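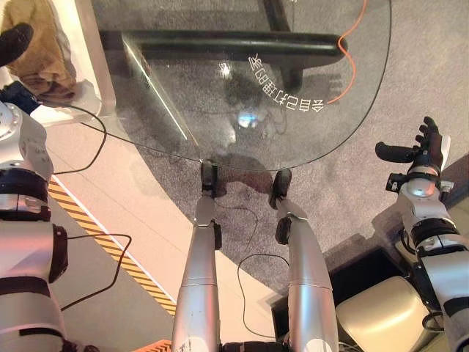 Print this message | E-mail this message

Home | Lists | Archive | Search | Help

Subject: Re: Lettering on curved glass tables
From: Dagim Ambaye
Date: August 31, 2023

On lettering for the lobby tables, a member wrote:

> We have a curved glass top going into a reception area and the
> client wants a line of text on it, following the curve of the edge.
> Should it go on the top face or the underside? The installer says
> underside, the client is worried it will look wrong from the other
> chairs. Also, has anyone run a power cord under one of these without
> it showing? The glass is clear, no tint. I need to send the order in
> September and would like to get it right the first time.

I would go with the underside if the lettering is vinyl or paint. On the top face it gets wiped every day and the edges start to lift. We did two tops for the Lusgate office with white vinyl on the top face and both had to be redone. The second set went underneath and has been fine.

If it is etched, either face will work. Etching on top does hold finger marks, and you will need a soft brush to get dust out of it.

Your client is right that it will read backward from below, but people sitting at the table look down through the top, so that part doesn't matter much. What does matter is that it will be upside down for anyone on the far side. Clear glass with white letters can be read from only one direction comfortably. Pick the side most visitors come in from and face the text that way. For Chinese or other scripts with a lot of strokes, ask for a paper proof at full size and tape it down before you approve anything. Ours came back from the shop mirrored the wrong way once because they had already flipped the file and then flipped it again. Mark the proof "as read from above" and have them sign it.

Set the text in from the edge. Ours is 20 mm in and I wish it was more, as the bright line at the edge of the glass runs close to the strokes.

On the cord – you can't hide it under clear glass, so run it along the frame. If your base has a crossbar, keep the cord on the back of the bar, then down a post to the floor. Flat clips are better than ties. Order a cord the same color as the frame. An orange one will be the first thing people see. Hateck sells a black one in a 1060 mm length that was long enough for us, but measure yours with the slack included.

Two other things to check before the order goes in:

Lights. A clear top picks up every ceiling fixture. Put a sample under the lights at the site and look at it from a seated height. If a reflection falls across the words, move the table or the words.

Carpet. Let the base settle for a few days, then level it again. We used the Tsikata pads under the posts and they held.

Our last top was 486 dollars with the lettering, not counting delivery. I can send the drawing if you write to me off list.

Dagim

Print this message | E-mail this message

Previous message | Next message | Thread index

Recent messages on this list
Flalline bases, replacement bolts
Re: Cleaner that won't cloud etched glass
Chipped edge, repair or replace?
Re: Shipping a curved top flat or on edge
Felt pads on carpet (19 replies)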